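4.3 First wash with the Evine 8 washer

1. Open the water tap fully and check both hose joints for drips.
2. Select Cottons 60 and leave the drum empty.
3. Press Start. The display shows 200 while the drum fills.

Note: Code 392 means the tap is closed. Open it and press Start again.

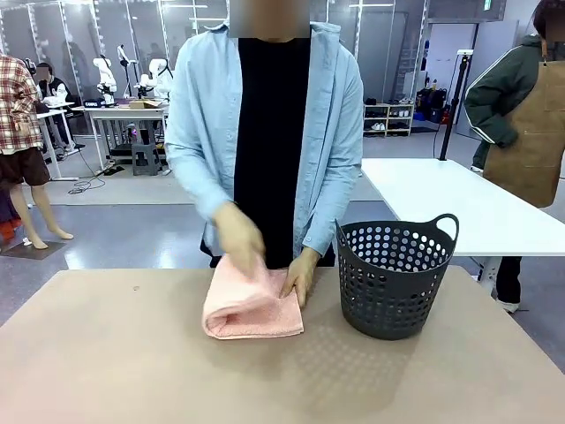
4. When the door lock clicks, turn the dial to Off.
5. Wipe the door seal and leave the door ajar.

Caution: Do not force the door while the lock light is on. For code 492, see section 8.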